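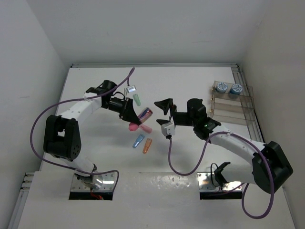 La démonstration par téléopération consiste à faire exécuter la tâche au robot sous la conduite d'un opérateur, en enregistrant à chaque pas les positions articulaires et les images des caméras. Sur un poste à deux bras, une partie de la difficulté tient à la répartition du travail. Tant que la pince gauche est engagée sur un objet et que la droite attend ouverte, l'opérateur doit garder immobile la main qui ne sert pas, faute de quoi ses petits mouvements entrent dans les données. Chaque poignet porte sa propre caméra : on vérifiera que l'objet visé reste dans le champ pendant l'approche.

2.1 Guidage manuel
On saisit directement le bras, moteurs en compensation de gravité. La prise en main est rapide, mais les mains de l'opérateur apparaissent dans les images et masquent parfois la pince. Avec deux bras, il faut souvent deux personnes.

2.2 Commande à distance
L'opérateur manipule une paire de bras maîtres et les bras esclaves suivent. Les images restent propres. En revanche, sans retour d'effort, on serre trop fort au début. Prévoir 18 essais non enregistrés avant la première séance.

2.3 Consignes pour le TP Cidura
Série de 100 démonstrations par binôme, tâche de rangement. Changer la disposition des objets entre deux essais. Un essai raté est conservé et marqué comme tel dans le journal Dridar. Ne pas reprendre une prise manquée en accélérant : revenir à la position de départ, puis recommencer.
Fréquence d'enregistrement et format des fichiers : voir l'annexe.

À lire avant la séance suivante : chapitre 3, sections sur le clonage de comportement et la dérive des trajectoires.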